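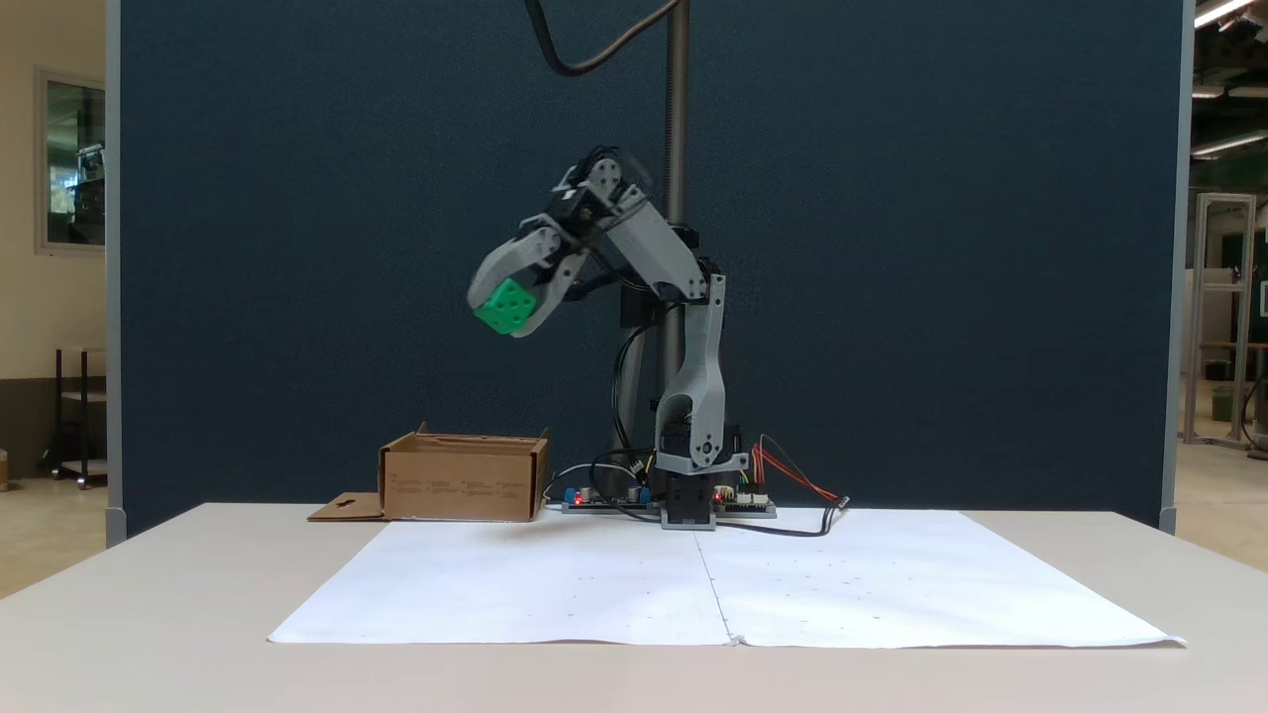 Leonidas Chrysikopoulos asked under my last post why I don't just buy proper tubs with lids, seeing as I talk about storage all day anyway. Fair question! I started typing a reply and it got far too long, so it's a thread now.

I love a shallow cardboard box. I love it more than any tub I've ever paid for. The one with the green cube over it is my favourite sort, long and low and open all the way along the top, and I'd like to make the case for keeping every single one that comes through your door (within reason, I do have a hallway to walk down).

First thing is the depth. Small bits in a deep tub sink. You want the blue cube, the blue cube is at the bottom, and you end up tipping the whole lot out on the table to get it. In a shallow box you have a quick stir with one finger and there it is.

Cubes are the perfect test, by the way. They don't roll, they don't nest, they just pile up on each other's corners. If a box works for cubes it'll work for pegs, cotton reels, dice, bulldog clips, all of it.

And I do like the ones with the little holes in the faces! So much nicer to pick up than a smooth one. Also a bright green one shows up against brown card from right across the room, which is more than I can say for my old beige tub full of beige wooden ones.

Now, flaps. Everybody cuts the flaps off. Please stop cutting the flaps off! Fold them out flat on the table and you've got a sort of landing strip. I put the piece I'm about to use on the flap, or the odd one that doesn't belong in that box and needs to go back to its own.

If the flap has a notch in it, even better. Pencil goes there. Mine rolls straight off otherwise and I've spent a silly amount of my life under tables.

Someone messaged to ask which boxes I look for, so a few notes. The Plulier ones that my printer paper comes in are a bit tall but very strong, and you can trim them down with a decent knife and a metal ruler. Cordier do a flat mailer that's lovely and stiff but the lid is attached along the long side and gets in the way of your elbow.

Zisent boxes go soft at the corners after a month or so. I still keep them. They're fine for light things like felt shapes and ribbon, and when they finally give up they go in the recycling and I haven't lost a penny.

I don't cover up the printing any more either. I went through a phase of wrapping everything in patterned paper and it took a whole Monday and the glue made the card bow in the middle. Plain brown with rows of tiny writing on the front is absolutely fine. You stop seeing it by the second day.

Labels: a strip of masking tape and a thick pen, on the short end, so you can read it when the boxes are pushed side by side on a shelf. I've tried the top edge and it rubs off. I've tried colour dots and forgot what the colours meant, twice.

How many pieces per box? I get up to 200 small cubes in one if I let them heap up, but I wouldn't. One loose layer with a bit of table space round the box is so much nicer to work from. When you start having to press them down, begin another box.

A white tabletop helps too. I used to sort on a dark one with a lot of grain in it and kept missing things. Navy and black pieces just vanished. If your table's dark, put a sheet of white lining paper down first, it's cheap and you can scribble on it as you go.

Left or right? I keep the box on my left and work from the middle of the table, and I'm right-handed, so people always say it's the wrong way round. It isn't for me! Left hand fishes about, right hand does the fiddly part. Try both and see which one has you knocking things on the floor.

My tidying-up rule is one colour at a time. All the greens, then all the reds, and so on. It sounds slower but your eye gets tuned in and you start spotting them in the most ridiculous places. I found a yellow one inside a slipper.

With children I do it a bit differently. Aged 7 and up, they'll happily sort by colour or by size if you let them choose which. The small ones only want to drop things in and hear the thud, and cardboard has a really good thud. Plastic clatters. By four o'clock I mind about that quite a lot.

Bits I have bought, for balance: one Halwood tray with dividers, for beads. It's great. Beads do need dividers and I won't pretend a shoebox can manage them. Cubes don't, cubes are happy in a heap.

Oh, and stacking, because Leonidas will ask. Open boxes don't stack on their own, true. I slide a flat sheet of card in between and go 2 high, never more. Anything taller leans, and I've picked up enough cubes off the floor for one year thank you very much.

Next thread is going to be about lids, and whether a tea towel counts as one. Send me your boxes in the meantime, I want to see the corners!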